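The woman who looks after the tables

I'd been trying to set this interview up since November, and when she finally rang to say she had a free morning I was so pleased I forgot to ask where I was meant to go. (It was the back entrance at Clirko, past the bins, and she was waiting there with two mugs of tea, which tells you a fair bit about her.)

She asked me not to use her name. She isn't shy, as you'll soon gather, but she reckons that once people know you're the person who gets marks out of things, you never get to sit down at a barbecue again. So I'll just call her the table woman, which is what half the building calls her anyway.

Clirko, for those who haven't been, is the shared workshop and craft space behind the old Lalen bakery. People come in to print, glue, dye, solder, paint model boats and, on one memorable occasion, bottle a very large quantity of beetroot. All of it happens on white tables, and the white tables are her department.

"I didn't choose white," she said, before I'd even got my notebook open. "I want that in there. I'd have gone for a nice speckled grey, something that forgives you. But they came as a job lot from Dantas when it closed down and they were too good to knock back. So white it was, and I've been at them with a cloth ever since."

She has been at them for seven years now. Before that she cleaned at a dental surgery, and before that she worked in her aunt's fish and chip shop, where she says she learnt everything worth knowing about surfaces. Her aunt used to run a bare hand along the counter at closing time with her eyes shut, and if she felt anything at all you started again from the far end.

"I still do it," she said, and did it for me on the bench beside the sink, eyes closed, very slowly. "You'd be amazed what your hand finds. Your eyes get used to a mark after a day or two and stop bothering to tell you about it."

We talked for a long while about light. I hadn't expected to, but she's passionate about it. She never judges a table with the lights straight overhead, she told me. She crouches down at one end and looks along it, the way you'd look down a length of timber to see if it's true, and then she goes around and does the same from the other end.

"A matte top is a funny thing," she said. "One bit will look lovely and bright and the next bit looks grey, and you think, oh no, that's a stain. Then you put your arm out and the grey moves, and it's only your own shadow. I've scrubbed shadows, love. I'm not too proud to say so. I scrubbed one for a good five minutes my first winter."
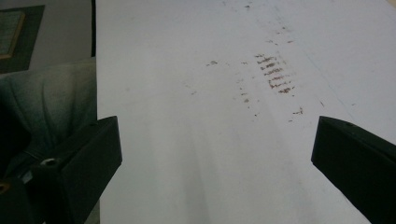
What she really minds, she went on, is the reddish-brown family of marks. Anything in that line makes her put her tea down. Blue ink she can talk to, black she can generally shift, and pencil is hardly worth getting out of the chair for. But a rusty sort of brown could be any of a dozen things, and each one wants something different.

"It might be tea, it might be actual rust, it might be wood stain or clay or somebody's lunch," she said, ticking them off on her fingers. "And if you guess wrong you can set it. So I look at the shape first. A drip is round. A ring is a cup, every time. If it's smeary, dark in the middle and raggedy at the ends, then I think something's been rubbed or dragged there, and I want to know what before I go near it."

I asked how she finds out. She laughed at me.

"I ask! People get embarrassed, but if you ask nicely, with a biscuit, they'll tell you. It's only a table. I'm not the police."

Once she knows, or has at least a decent guess, she begins as gently as she can. Warm water and a drop of washing-up liquid on a soft cloth, laid over the mark and left alone while she goes off to do something else. Then a wipe, always from the outside in. If there's still colour she makes up a paste of bicarb and water and works it with one fingertip through the cloth - "never the whole hand, you lose your manners with the whole hand" - and checks after every few strokes. Rust gets a little lemon juice, tried first in a corner that doesn't show. The green scourers are banned. She keeps a packet in her bottom drawer purely to have confiscated them.

And if it won't come out?

She took a while over that one, turning her mug about. There's a table down by the window, she said, with a mark on it she has been visiting for the better part of two years, and she has more or less made her peace with it. The kids who come in after school treat it as home base for some game with bottle tops. She'd be sorry to see it go now, although she has another go at it most months all the same.

"I had a fella come through from Skusivholm, the furniture people, and he said he could resurface the lot," she said. "Around 1000 dollars. I said, mate, I could buy 200 bottles of vinegar and still go on a holiday. He didn't think much of that. He was very nice about it, though, and he did wipe up after his coffee."

She walked me back out past the bins when we were done, still talking, mostly about beeswax and why she won't have it in the building. Halfway to the car I remembered I'd put my mug down on one of her tables without anything under it. I rang that evening to apologise. She'd already found the ring, she said, and it had come up beautifully with a damp cloth.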